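Mornis Meat Counter Switches to Clear Trays

2024-08-11

The Stuvolero grocery in Mornis has stopped selling beef on foam and now puts its cuts in clear plastic trays. The change began in April with steaks and reached the roasts and larger slabs last week.

The store says the new trays let shoppers check the marbling from the side as well as from the top. They also go in the town's recycling bins once rinsed — the foam ones had to be thrown out. The counter sells over 1101 trays of meat in a normal week.
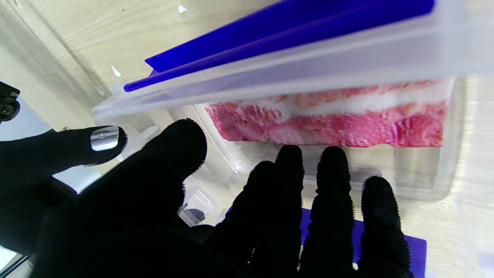 One regular customer said she likes seeing the fat before she pays but finds the corners sharp, and the trays take up more room in her freezer than the old ones did. She now rewraps her beef in paper at home.

Prices have gone up by 4 cents a tray. Pork and chicken will stay on foam until the current supply runs out. The Stuvolero branch in Mirnard is to make the same switch later this year.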